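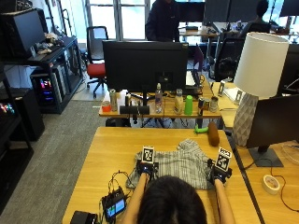 Can a machine fold your shirts yet? Almost, say the people at Iltov, and then they laugh a little, because they have been saying almost for quite a while now.

The small Bosutdale company has spent the spring and the start of June on laundry, a chore most of us do half asleep in front of the television and one that still gives robots a terrible time. A cup is always a cup, whichever way you pick it up. A shirt is something else every time it lands on the table, and the sleeve you need is usually hiding under the part you are holding.

"My grandmother could fold a shirt while scolding two of us and stirring a pot," said Abilio Cuesta, who runs the household work at Iltov and was kind enough to let me stay well past lunch. "I have tried to write down what her hands were doing, and I can't get past the second step. You have to watch hands. There is no other way that I know of."

So hands are what they watch. People at the desks fold with sensor gloves on, over and over, and what the gloves pick up goes toward teaching Somia, the company's two-armed folding machine. Striped shirts are a favorite for this – the lines make it easy to tell when the cloth has been pulled crooked, Cuesta told me, and I have to say I have looked at my own striped shirts differently ever since.
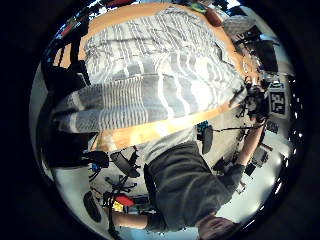
As for how Somia is getting along, the latest test was 100 shirts, each one dropped on the table in a heap. The machine turned out 47 that Cuesta would be willing to put in a drawer. Towels went better, and fitted sheets have not been tried (he shook his head before I had finished asking). A good fold takes Somia 60 seconds. Cuesta does one in 8, and he was quite happy to show me, twice.

There is some interest from outside all the same. Hashemi, the family laundry over by the bus station, has offered to give the machine a corner of its back room later in the year, for towels only to begin with. The folding there is still done by hand, in the evening, after the dryers have finished, and the family would dearly like to get home a bit sooner.

Nobody at Iltov would promise me a robot for the home, or even guess at a price for one. Cuesta thinks shops will come first, where the same kinds of things come through all day long and there is someone close by to straighten out a bad sleeve. The towel trial has no starting date yet, and the next round of shirt tests will bring in long sleeves and buttons.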